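Notebook — tote bags, canvas
Friday, July 29, 2022

Carried on with the cream canvas tote from the Merholm order.

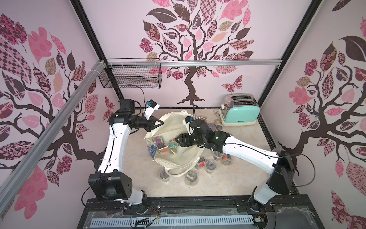
Main trouble is still the mouth of the bag. Laid flat, the top edge wants to close on itself, and whatever goes in first catches on the rim. Paloma says to press the side seams outward before loading. I tried it both ways and prefer hers, but it adds a step.

Fabric notes: the supplier sheet gives 387 grams per square meter, which feels right in the hand. Heavier than the Flellow sample from December. Handles on that one were too short to go over a shoulder with a coat on. Ming-te wants them longer by 50 mm on the next batch and I agree.

Packing order to try Monday:
Flat things first, against the back panel
Then anything boxy, standing up
Soft stuff last, to fill the gaps

Keep the mint-green toaster where it is, at the back wall. Wire basket stays up on the rail, same spot.

Price from Chuang is for 2000 bags, over what we need. Asked if they would do 846 at the same rate — no answer yet.

To do: wash one bag and measure it again after drying. Ask Paloma for her seam sketch. Label the two Dota samples, they look the same once folded.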